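Skundley Pantry Two, handheld gripper pair with shelf-stocking practice kit

Home / Handheld and training gear / Skundley Pantry Two

Ships from Irkville. Usually leaves us within 3 working days.

We get asked the same thing on the phone nearly every day, and it's a fair question, so we may as well start with it. Can a robot put my groceries away yet? If you mean a machine that meets you at the door, takes the bags and has the tins in the cupboard by the time the kettle's boiled, then no, not one that we sell and not one that we'd happily put our name to. If you mean a machine that can learn to lift a tin off a bench and set it down on a shelf, in a spot it has seen before, with somebody nearby to fish it out of trouble, then yes, and it's getting better at it all the time. The Pantry Two is for people working on the stretch between those two answers.

It's a matched pair of handheld grippers, left and right, which you hold in your own hands and use to do the chore yourself. Your arms do the reaching and the fingers of the grippers do the holding, so the movements you record are ones a two-armed machine with the same fingers has a decent chance of copying. We've sold these to university labs, to a couple of small warehouses that wanted to find out what they were in for before spending proper money, and to one very patient high school robotics club that still sends us questions (keep them coming, please, we enjoy them!).

Why tins and shelves?

Because it looks like the easiest job in the house, and it's a lovely way to learn how much your hands have been doing on the quiet. A tin is rigid, it doesn't mind being squeezed, and it stands up by itself. You'd think that would be the end of it. Then you try to slide one onto a lower shelf with another shelf right over the top of it, and suddenly the wrist has nowhere to go. 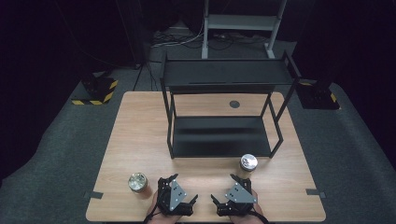

Clearance is where most first attempts come unstuck. A person tips the tin a little, lets go early and nudges it home with a fingertip, all without giving it a thought. A gripper has to get in, let go and get out again through the same gap, and it has to do that without dragging the neighbouring tin along for the ride. Add a shiny lid that throws light back at whatever is watching, and you have a task that will keep a good team busy for longer than they told their manager it would.

We like it as a first task all the same. It's cheap to set up, it resets in a moment, and when it goes wrong the worst you've got is a dented tin of soup and a bit of a noise. Glassware can wait. So can eggs, although we know you're going to try eggs.

What machines can manage at present, in our experience

Picking up one tin from an open bench: good, and dependable once the machine has had enough practice with tins of that size.

Placing it on an open top shelf: good, provided the shelf stays put between practice and the real thing.

Placing it on a lower shelf with another above: fair. Expect a knock now and then, and expect to record plenty more of these than you planned.

Stocking a full shelf neatly, labels facing out: poor. The shop floor people always ask about this one, and we'd sooner tell you now than after you've bought a pair.

Unpacking a mixed shopping bag: not yet. Bags flop about, bread squashes and the milk is always underneath. We'll be delighted to rewrite this line when we can.

In the box

Left and right gripper, assembled and checked
Cables for both, with spares
Two sets of replacement finger pads
Printed quick-start guide and a set of shelf-stocking exercises, written by us in plain language

Shelf, table and tins are up to you. Any sturdy rack will do, and we'd suggest one you can bolt or clamp down if your recorders are enthusiastic types.

Specifications

Maximum opening: 65 mm per gripper. Please measure your tins before ordering! Small soup and tomato paste tins are usually fine, but the big family-sized ones generally aren't. If those are what you need, have a look at the Kwan wide fingers, which fit the same mounts and are sold separately.
Use: indoors, dry, on a bench or shelf at a comfortable standing height
Warranty: 14 months on the grippers. Finger pads are a wearing part and aren't covered.
Returns: 30 days, in the original box if you still have it

A few things customers have taught us

Take breaks. Holding a gripper in each hand is tiring in a way you don't notice until your shoulders tell you about it that evening — short sessions give tidier recordings as well.

Leave enough slack in the cables for your longest reach, then a bit more.

Vary the starting spots. A machine shown a tin in one place will be very good at tins in that one place.

Pairs well with

Grurnmont bench clamps, for keeping a rack where you left it
Kwan wide fingers
Skundley spare pad pack

Not sure whether your chore is a sensible one to start with? Send us a note describing the job and the sizes of the things being moved, and we'll give you a straight answer, even if the answer is to keep doing it by hand for another couple of years.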